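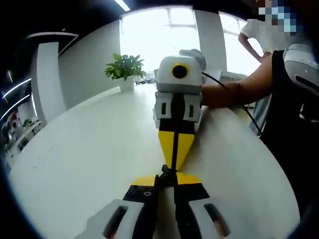 September
By Amarachi Onyeka

I put off learning to sew on a button until I was 31, which is silly, considering how many shirts I gave up on. So let's fix that for you tonight! You need a needle, thread, scissors, the button, and a toothpick (trust me on the toothpick).

Cut a piece of thread as long as your arm, thread the needle, pull the ends even and knot them together. I go over the knot twice. My first few were tiny and slid straight through the cloth.

Find the spot. There's usually a little cluster of old holes, and if there isn't, close the shirt and poke a pin through the buttonhole to mark it. Pull out any leftover bits of thread while you're in there.

Come up from the back of the fabric, make one small stitch to anchor it, then come up again through a hole in the button. Now lay the toothpick across the top of the button and sew over it. It leaves you some slack, so the button isn't squashed flat against the shirt.

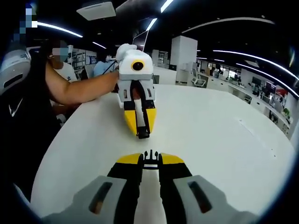 Go down through the next hole and keep going until each pair of holes has been filled three or four times. On a four-hole button I do two straight lines, but look at the other buttons first — if they're crossed, cross yours too.

Slide the toothpick out and tug the button up. Bring the needle out between the button and the cloth, and wind the thread around the stitches five or six times. That little post is what makes it last (my green coat has had the same top button for 8 years now). Push the needle to the back, catch a bit of fabric, pass through the loop twice, pull tight and snip.

Coat buttons are the same, only with thicker thread and a matchstick in place of the toothpick.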